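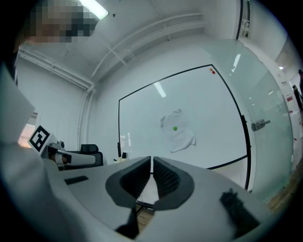
Are pelvic floor exercises any use to men?

They can be, and for more things than most people expect: leaking after prostate surgery, dribbling after using the bathroom, and in some men firmer erections as well. They take patience, and they don't help everyone, but they cost nothing and you can do them in your own chair.

Men's Health Evening Course, Session 2
Pelvic floor basics
Varham Learning Center, Room 518
Thursday, August 29, 2024

Welcome back, and thank you to everyone who filled in the sheet from the first session. Several of you wrote that you weren't sure where the pelvic floor even is, so we'll start there and I promise to go slowly.

Where the muscles are

The pelvic floor is a sling of muscle running from the pubic bone at the front to the tailbone at the back. It holds up the bladder and bowel, and it helps keep urine and gas in until you decide otherwise. Two of the muscles near the base of the penis also squeeze during an erection, which helps keep blood where it's needed, and they contract in rhythm during ejaculation. When they're weak or slow, or tired after surgery or years of heavy coughing, you may notice it in the bathroom, in bed, or both.

Finding them

Sit or lie down with your knees a little apart. Tighten as if you were holding back gas, and at the same time as if you were stopping the flow of urine. You should feel a lift inside, and the base of the penis may draw in slightly. Your buttocks, thighs and stomach should stay soft (put a hand on your belly if you want to check). Please don't practice by stopping your stream in the bathroom as a regular thing. Once, to find the feeling, is fine — after that leave your bladder alone to empty in peace.

The routine we use in this course

Tighten and hold for five seconds, breathing normally, then let go completely for at least as long. Do as many as you can do well, and stop when the squeeze gets mushy. Follow with a handful of quick ones, tight and release, tight and release. Start lying down, move on to sitting, and when that feels easy try it standing at the kitchen counter.

Letting go matters as much as squeezing. Some men carry these muscles tight all day without knowing it, and for them more squeezing can make matters worse. If you have pain in the groin, the tailbone or behind the scrotum, or pain with ejaculation, hold off on the exercises and ask for a referral to a pelvic health physical therapist first.

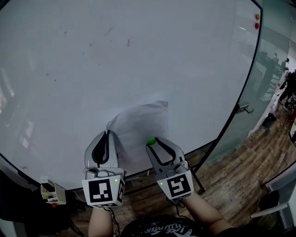

The whiteboard at Varham

How long before anything changes

Usually weeks, and often a few months. I know that's not what anyone wants to hear on a warm evening in August! Tie the exercises to something you already do, like brushing your teeth or waiting for the coffee, and try not to test yourself every day.

When to see a doctor

Make an appointment if you have blood in your urine or semen, a new lump, burning when you urinate, or erection trouble that keeps coming back. That last one can be an early sign of diabetes or heart disease, so it deserves a proper checkup. If you suddenly can't urinate at all, go to an emergency room.

For next time

Read the Prandholm booklet up to the section on bladder training, and keep the diary page for around 2 days. Spare copies are at the Lindqvist desk downstairs. Wear something loose, as we'll be on the mats for the second half.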